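Hastgate Laundry Skills Project
Progress report to the Rerdale Fund, February 2019

Work in the Pernberg room has moved on to the sorting and basket stage. Spending to date is $3,491 – within the approved budget.

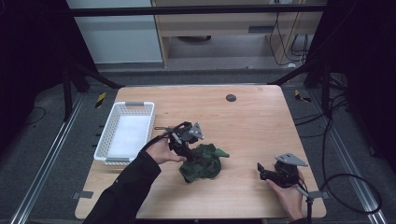
Sorting table with white basket and green cloth.

The light wood table is now the fixed station for this task, with the basket kept on the left. Items are handled one at a time. The room has been open for 341 hours since the last report.
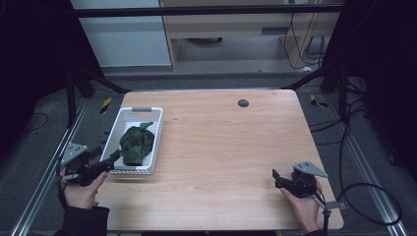
Two matters remain open: the price of replacement baskets and the written guide for the folding stage. Abeysekara has quoted for the baskets, with delivery in three weeks.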